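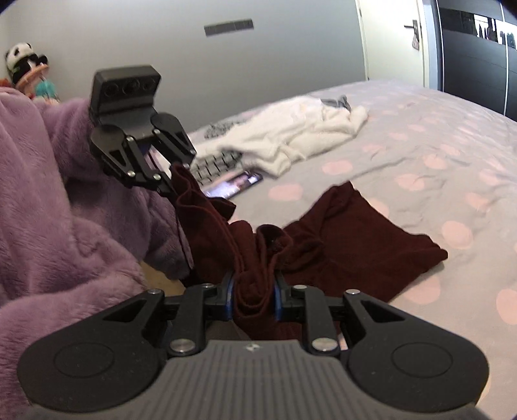
What does a person do about a dream that keeps coming back?

Writing it down on waking is where I would begin. I have kept such a record since May and it now holds seven entries, six of them concerning my late grandmother's house. In each she calls me by my full name from the far end of the hall. My cousin, Rosalinda Belmonte, reports the same voice and the same hall. Neither of us had spoken of it before. I shall continue the record and would welcome letters from readers with similar experiences.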